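The arm was the cheap part

Ask for a quote on a robot arm and you get one number. Stepan Moroz got one from Ziseo in November and had the whole year's equipment budget drawn up by Sunday night. It lasted two weeks.

He buys for Hidach, a small outfit that packs mixed fruit boxes for offices. First plan: two arms, simple grippers, done. Then the trial. Round fruit, fine. Bananas, less fine. A plain gripper wants to squeeze and a banana bruises, so the talk moved to hands with proper fingers, and hands with fingers get priced on another page altogether.

Down to one arm, then. One arm and a good hand.

What else wasn't on the first sheet? Wall power in the right spot. Spare cables, which get bent all day long and wear out. A table that doesn't wobble. Training hours, 124 of them by the time the shift leads had all had a turn. Baskets too. Hidach had been using cardboard trays and the arm kept nudging them, so Moroz ordered 300 plastic ones and then found out the shelving didnt fit them. More shelving.

Kostiuk, the firm that did the setup, wanted 40 percent up front. Normal, apparently. Worth asking before you promise the boss a payment date, though. Moroz asked after.

His advice for anyone starting now is short. Price the hand first. Bring your own product to the demo, the ugly ones, the overripe ones, the ones with stickers on. Ask who picks up the phone on a weekend and get it in writing. Leave a line in the budget with nothing next to it, becuase something will land there by spring.

And rent if they'll let you. Hidach rents the arm, owns the hand. The lease runs a year, support included, parts not. A second arm is pencilled in for the next budget, nothing signed yet, and Ziseo has already called about it. Twice.

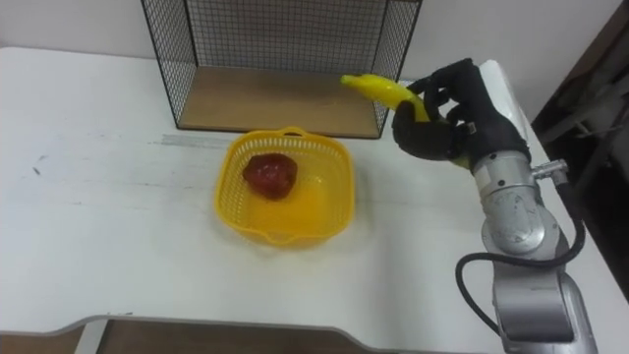
Alla: We went the other way and bought outright, and I'd still do that. The rental looked great until we read the part about wear. Check who pays for the fingers, they go before anything else does. And does the 40 percent come back if the install slips? Ours didn't.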